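Dec 27, 2020

Winter clothes, second pass. Started after breakfast with the bag left over from August, which had been under the bed at the Plistham flat and never opened after the move. Most of it still usable. Two jumpers went straight to mending, both with failed cuffs.

Method as last year: fold everything on the bed, heaviest at the bottom, no stack higher than the drawer it goes into. The Hidby drawers are shallower than the old ones, so the piles have to be kept small and there are more of them. I fold knitwear in half lengthwise, sleeves in, then once across. Thirds give a neater edge but the thick pieces spring open again – tried it, gave up.

Weighed the donation bag on the kitchen scale in batches. The last batch came to 700 grams, mostly T-shirts. Aitana Cabello is driving to the Barasa depot and has offered to take it along with hers. She wants it tied and labeled by 4.

Storage notes, for next time:
Fuzzy fabrics shed on everything, dark ones worst. Keep them away from the whites, or at least put something in between.
Cedar blocks from Carnix have lost their smell. Sanded one lightly and it came back, faintly. Do the other six.
The vacuum bags leak at the slider. Seven bought, two still hold.

Still to do: socks, scarves, the box of belts. The gray coat needs a button and I have not found the spare. Checked the sewing tin and the inside pocket – not there.

Two piles on the pink floral blanket, the beige piece folded too loosely on top of the checkered one and the white on top of the tan. The beige will have to be refolded before it goes in a drawer. 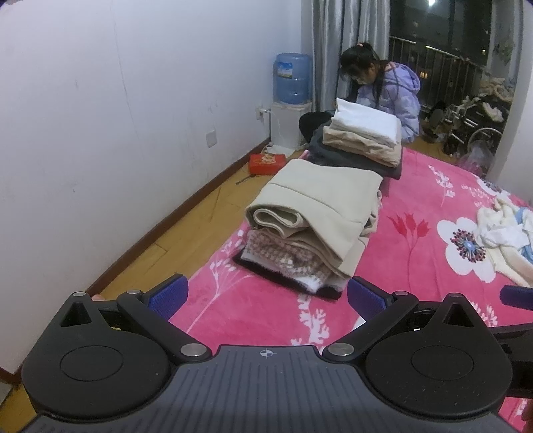 Page last changed: Dec. 2020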